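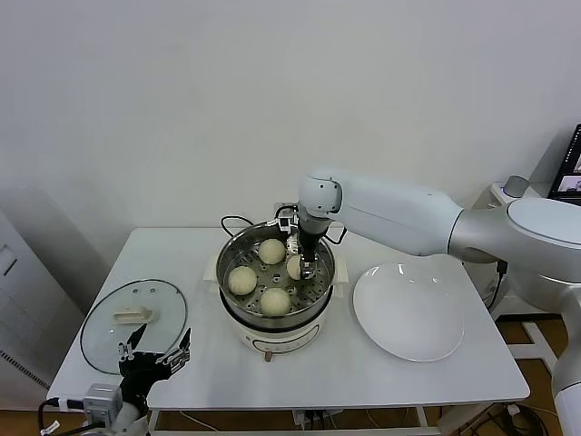

Recording a grazing closure: the Amlow case
Speaker notes, Uzma Shaikh

Opening

Introduce self and Teun Vanhove, who did the mapping. He takes the questions on coordinates at the end.

Subject is narrow: how a closure order on common grazing land gets recorded, from the first notice to the objection hearing. The merits of the order are covered by Sadia Gondal in the next session. If somebody asks about the merits, refer them to her.

Background to the order

Amlow is common pasture on the east side of Farah. No single title. Use is established by tax receipts, by a water agreement between families and by testimony.

The order was posted in December on a fence post at the lower track. One copy, one side of the paper, map attached. No copy was delivered to the village council. Say this slowly, as service of notice becomes the first ground of objection.

Objection period is 30 days. The order says "from posting." The regulation it cites says "from publication." These are different dates and the file has to deal with both.

The map

Map on the order is a reduced photocopy. No grid, no scale bar. The boundary was drawn with a thick marker, and the width of the line alone covers a strip wide enough to hold the track.

Teun traced both edges of the line separately and made 2 versions of the boundary. With the outer edge, the spring is inside the closure. With the inner edge, the spring is outside it. The order's text does not mention the spring.

Point to make: file both versions. Do not choose the favorable one and drop the other. The other side will produce it at the hearing.

Statements

Naheed Tarar took statements from 13 households. Same question order each time:
Which part of the pasture is used, and in which months.
Which route the animals take.
Who used it before, as far back as the person knows firsthand.
What the person saw or was told when the order was posted.

Keep "saw" and "was told" in separate paragraphs. In the first draft they were mixed and Rizwan Janjua sent the whole set back. Correct decision – a hearing officer will strike a mixed paragraph in full.

Each statement was read back to the speaker before signing. Where a person signed by thumbprint, the reader signed too, with the time of day.

Pause for questions on statements only.

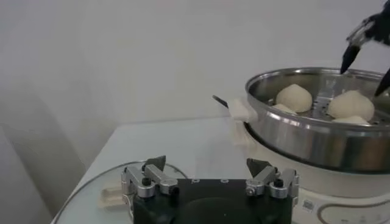

The objection file

Order of contents as submitted:
Copy of the notice, with a note of where it was found and by whom.
Both boundary tracings on one sheet.
Tax receipts, oldest first.
Water agreement, original language and translation.
Household statements.
Legal argument, kept short.

Rizwan put the argument last on purpose. Opinions differ on this. Some lawyers in the room will want it first, and either is acceptable to the registry.

Page numbers run through the whole file. Do not restart them in each section. We had a gap in the receipts and had to renumber by hand the evening before filing.

Hearing

Granted on the service point. The boundary question was postponed, with an instruction to the issuing office to supply a map with coordinates. It has not been supplied.

The order itself stays in force while this is pending. Herders use the upper route, a longer walk with no water on it. Be exact here: the closure has not been lifted, and earlier press reports saying so were wrong.

Handout and questions

Handout has the statement form and the contents list. Names are removed from the form. Teun has spare copies of the tracing sheet at the side door.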